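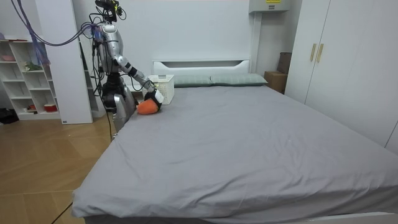 Preparing a Guest Bedroom for a New Arrival

Step 1. Confirm the booking details

Check the arrival sheet by 10 a.m. It states the number of guests, the expected time of arrival and any request concerning bedding or allergies. Where the sheet is incomplete, contact Annelies Hauser at the Stesico front office before entering the room. Families with young children should be noted separately, as they may need a cot or a bed guard.

Step 2. Air the room

Open the window fully and leave the door ajar for ten minutes. In winter, turn the radiator down first and return it to its usual setting once the window is closed. Rooms that have stood unoccupied for more than two weeks must be aired twice, and the taps in the adjoining bathroom run for several minutes.

Step 3. Strip and inspect the bed

Remove pillowcases first, then the duvet cover, then the sheet. Place used linen directly in the laundry bag and not on the floor. Inspect the mattress along the seams and at the corners. Any stain or tear is to be entered in the room book with the room number and the initials of the person reporting it. Mattresses are turned every June and the date is written on the label at the foot end.

Step 4. Make up the bed

Double beds take a fitted sheet with a depth of 36 cm. Begin at the head end, secure both corners, and pull the sheet evenly towards the foot. Smooth it from the centre outwards. Each guest receives one pillow measuring 80 cm in width; a second is kept in the wardrobe.

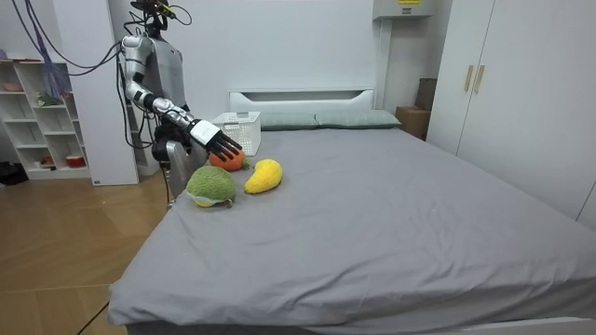 Duvets should be shaken by the two upper corners so that the filling settles evenly, then laid with the buttoned end at the foot. Bedspreads are no longer used in the smaller rooms. Staff who are unsure of the correct linen size may consult the list which Pirmin Pfister keeps in the linen store.

Step 5. Clean surfaces and floor

Dust from the highest surface downwards, including the top of the wardrobe and the lamp shades. Wipe switches and door handles with a damp cloth. Vacuum beneath the bed, starting at the far wall and working towards the door.

Step 6. Washing of linen

Sheets and pillowcases are washed at 60 degrees. Wool blankets are sent out and should not be placed in the machine under any circumstances. Linen must be fully dry before it is folded and shelved.

Step 7. Final check

Close the window, set out two towels per guest and test each lamp. Sign the room book and return the key to the front office. Questions about this procedure should be addressed to Jonalyn Tagle, Housekeeping.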